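Demonstration gathering (robot learning)

From the Grundik wiki, the hobby and small-lab robotics encyclopedia
Last major edit: Apr 3, 2018

Demonstration gathering is the job of collecting examples of a task being done properly, so that a learning system can work out how to do it too. You'll also see it called demo collection, teaching by showing or (in our workshop, anyway) "doing the laps". I've written most of this article from my own time at it, so it leans toward picking things up and putting them down again, and toward the hand-held way of doing it. If you know more about the other ways, please jump in and edit!

Contents
1 Overview
2 Ways of gathering
3 Hand-held grippers
4 Setting up a table
5 What makes a good example
6 Common troubles
7 Sorting and labelling
8 See also

Overview

A robot arm that learns from examples needs two things recorded side by side: what could be seen at each moment, and what the hand did next. String enough of those moments together and you have one example, usually called an episode. String enough episodes together and you have a set, and the set is what the learning program chews through, often overnight, while you go home and worry about it.

How many episodes you need is the question everybody asks first, and I'm sorry to say it depends. My first working set at Carkcombe (the shared workshop where I do nearly all of this) had 272 episodes of one task, putting a small box on a shelf. A friend's set for a fiddlier job was much bigger and still didn't behave itself. The more the objects, the lighting and the starting spots change, the more examples you'll want.

Ways of gathering

There are a few common ways, and people get quite attached to their favourite.

Steering from a distance. You drive the real arm with a joystick, a second smaller arm or a pair of tracked controllers. Everything recorded is something the arm can really do. It's slow, though, and your neck will hate you.

Guiding by hand. You grab the arm and push it through the motion. Lovely for simple paths, but your own hands and elbows end up all over the recording.

Hand-held gripper. You carry the gripper around yourself, with a camera fixed to it, and no arm is involved until much later. This is the one I use most and the rest of the article is mainly about it.

Watching people. Plain video of plain hands. There's heaps of it and it's cheap, but going from fingers to a two-fingered gripper is a whole article on its own (see Hand-to-gripper matching).

Hand-held grippers

A hand-held gripper is a pair of robot-style fingers on a handle. The camera rides along behind the fingers and looks out past them, so every recording has the same odd point of view: two fingers poking in from the bottom and the world swinging around beyond them. A very wide lens is usual. It catches the object, the table and plenty of the room behind, and all that background helps the software work out where the gripper was as it moved.

Small printed square markers on the fingers are used to read how far open the grip is. The camera looks at the two squares, the program measures the gap between them, and there's no need for a sensor or an extra cable. I was doubtful about this until I tried it, and now I wouldn't go back. Keep them clean, and reprint them when the corners get scuffed.

The finger pads matter more than beginners expect. Hard smooth fingers will drop anything rounded, and then half your examples are of you being annoyed. Soft, ribbed or textured pads give a bit and hold a lot better. Our older set, which came with the Naseri handle, wore shiny after one summer and had to be replaced in August.

Setting up a table

You don't need a fancy room. A steady table, even light and a few objects of different shapes and colours will carry you a long way. I like to mix firm things with squashy ones, because they behave so differently once you squeeze them. Things with plain flat sides are the easiest to start on.

Some people hang cloth behind the table to hide the clutter. That's fine, but completely blank cloth gives the tracking very little to hold on to - big, bold shapes or letters stuck on it are an easy fix, and they don't have to spell anything. Try to keep bright lamps out of the lens, too. If you can't, move them between sessions so the system doesn't come to depend on one particular glow in one particular corner. 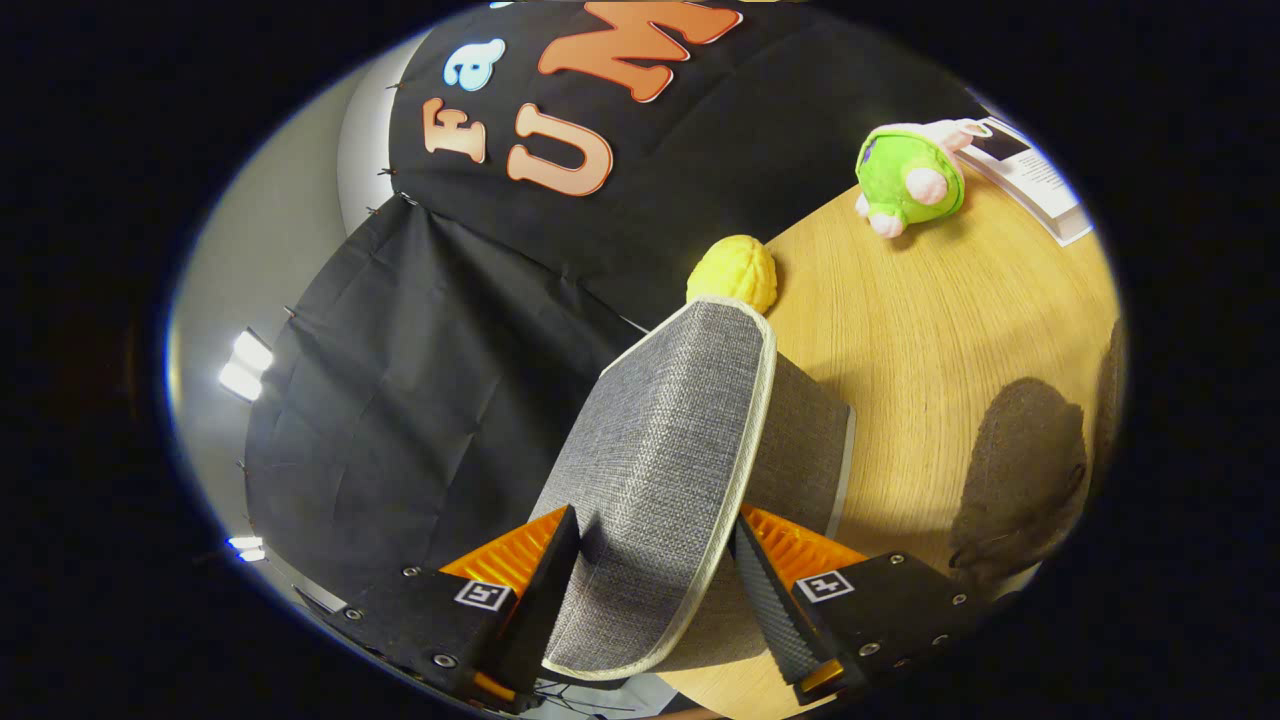 Hand-held gripper on a fabric-covered box, with marker squares on both fingers. A green plush toy lies further back on the table.

What makes a good example

Smooth, unhurried and finished. I aim for 15 seconds or less for a simple pick and place, and I stop recording as soon as the object is let go. Come at the object from a slightly different direction each time, and shift its starting spot as well. It feels silly shuffling a box a hand's width to the left over and over, but a set where everything starts in the same place teaches the arm that one place and very little else.

Recoveries are worth keeping, within reason. If the box slips a bit and you calmly fix your grip, leave that one in. If you knocked it on the floor and said something rude, bin it.

Common troubles

Lost tracking. Usually caused by moving too fast, or by getting so close that the object fills the whole view.

Hidden markers. A tall object or a stray bit of cloth can cover one of the squares. The grip width then has to be guessed for those moments, and the guesses aren't great.

Tired hands. Two hours is my limit. After that my grips get sloppy and the recordings show it.

Shadows. Yours, mostly. A few are good for variety.

Sorting and labelling

Go through the set on the same day if you can stand to. I use Ullent, a little sorting tool that shows 8 episodes at once, and I mark each one keep, maybe or toss. The maybes nearly always become tosses. Write down the task in plain words, the objects used and who was holding the gripper, as people have surprisingly different habits and you may want to balance them later.

Back up before you trim anything. I've got a sad story about that one, and it's over on the talk page.

See also

Episode (recording)
Finger pads
Hand-to-gripper matching
Marker squares
Wide lens correction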